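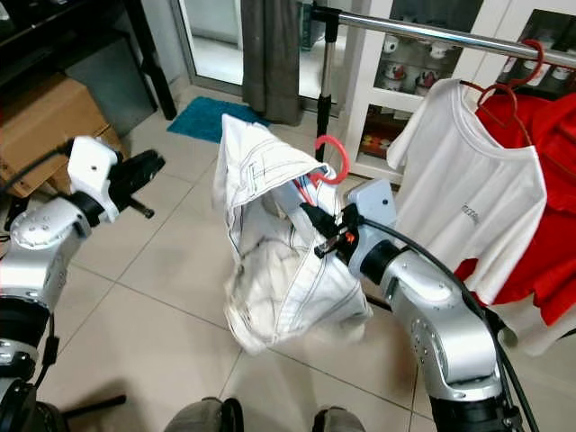
Efraín Ospina keeps asking why the planner treats the hanger and the cloth as one rigid thing, and whether it shouldn't be two. Fair point. Short version: it is two now, as of the August branch. Old behavior still there behind a flag, see below.

vesau-hang

Planning and grasp tooling for the garment hanging task. Two arms, one rail, head camera. Runs on top of the Lestent control stack, needs their driver package built first.

What's in here

planner/ arm motion, hook pose to rail pose
seg/ garment vs hanger masks
replay/ plays back logged episodes, no hardware needed
tools/ calibration, log trimming, misc

Hanger is modeled rigid, garment is a soft volume hanging under it that grows with uncertainty. A bunched up garment gets a fat volume so the free arm stays out of it. Works ok for shirts. Trousers less so, legs swing into the pole and the volume doesnt know about that yet.

Data

809 episodes, 100 held out. Split is by garment, not by episode, so dont reshuffle. 19 episodes have bad wrist timestamps, listed in bad_ts.txt, loader skips them by default. Masks on the training part only.

Known problems

White cloth against light tile: seg bleeds at the hem. Red hangers next to red clothes: hook gets merged with the garment, planner then aims too low. Chrome rail reflections give a second fake rail now and then, set rail_prior=1 and it mostly goes away.
Cable on the right arm is not in the collision model. Keep wrist roll small or it'll complain on you.
Planner times out at 40 seconds and holds position. It does not let go of the hanger, thats on purpose.

Running

Build Lestent, source it, then tools/calib first, then planner/run. Flag for the old model is --single_body. Replay takes an episode number and nothing else.

Todo

Port the Guzmán rail detector, merge the trouser volume stuff, fix the typos in config comments (seperate_arms is spelled like that in the code too, leave it for now).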